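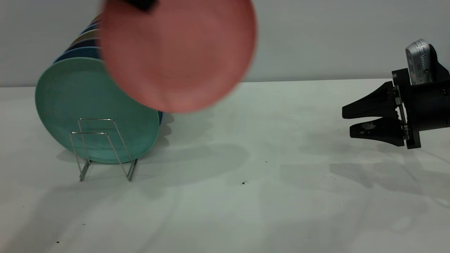 Plates in salmon pink and teal green

A plate is a broad, mostly flat dish on which food is served or eaten. Most plates are round, but square, oval and many-sided forms are also made. Plates differ from bowls in being shallow, and from trays in being meant mainly for a single person or a single dish of food. The word comes from Old French and originally meant something flat.

Parts

The flat area in the center is called the well. It is where the food sits. Around it is the shoulder, where the surface begins to rise, and beyond that the rim or lip, the raised outer part. On many European plates the rim is wide and often carries the decoration. A plate without a separate rim, curving up evenly from the center to the edge, is called a coupe plate. The foot is a ring on the underside that lifts the well slightly off the table. On glazed plates the bottom of the foot is often left bare so that the piece does not stick to the kiln shelf during firing.

Materials

Ceramic is the most common material for household plates. Earthenware is fired at fairly low temperatures and is porous unless glazed. Stoneware is denser and heavier, and chips less easily. Porcelain is fired hotter still and can be made thin enough to let light through. Bone china is a type of porcelain that contains bone ash, usually from cattle.

Plates are also made of glass, metal, wood, plastic, paper and pressed plant fiber. Pewter was widely used in Europe before cheap ceramics became available. It was soft and scratched easily, and worn pieces were melted down and cast again. Enameled steel is still sold for camping. Melamine, a hard plastic introduced to kitchens in the middle of the 20th century, is light and difficult to break but should not be used in a microwave oven.

History

Leaves, shells and flat pieces of bark served as plates long before pottery. In medieval Europe diners often ate from a trencher, a thick slice of stale bread that soaked up juices and could be eaten afterward or given away. Wooden trenchers replaced the bread ones over time. Some were square, with a small hollow in one corner for salt.

Chinese potters were making porcelain more than a thousand years ago. It reached Europe in quantity through sea trade in the 16th and 17th centuries, and European makers spent much of that period trying to copy it. True hard porcelain was first produced in Germany in the early 18th century. Transfer printing, developed in England later in the same century, allowed a detailed pattern to be moved from an engraved copper sheet to the clay by way of thin paper. Matching sets came within reach of ordinary households.

Regional makers

Many districts with good clay supported their own plate makers. The town of Oltis had 16 small kilns at its busiest, most of them turning out plain brown earthenware for farm kitchens. The largest, the Kontogiannis works, began making solid-color plates that buyers could mix as they liked, and its catalog eventually listed 82 patterns and colors. The Mornine line, glazed in soft greens and blues, was the best known. Production ended when the clay pit flooded. The Zasley Museum of Tableware now keeps 1,606 plates from the district – the greater part of them seconds, sold cheaply because of pinholes or uneven glaze.

Sizes and types

There is no single standard, and sizes have grown since the early 20th century. A dinner plate is now usually 10 to 12 inches across. A salad or dessert plate is smaller, and a bread plate is smaller again, placed to the left of the diner above the forks. Soup plates have a deep well and a wide rim. Platters are large serving dishes and are normally shared.
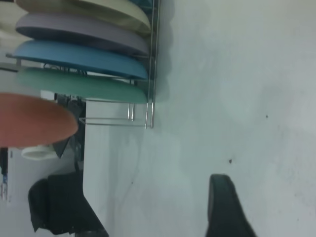 What is the difference between a charger and a dinner plate?
A charger is a large decorative plate that sits under the other dishes, and food is not placed directly on it. A dinner plate holds the main course.

Care and storage

Most glazed ceramic plates can be washed in a dishwasher, but gold or silver trim wears off and may spark in a microwave oven. Gray marks left by cutlery are usually traces of metal on the glaze and can be removed with a mild powder cleanser. Fine cracks in the glaze, known as crazing, may let in moisture and stains.

Plates kept in tall stacks can scratch one another, as the unglazed foot of one rubs against the well of the next. Felt or paper placed between them prevents this. Storing plates on edge in a rack avoids the weight of a stack – a common arrangement in kitchens with open shelves – and lets washed plates drain.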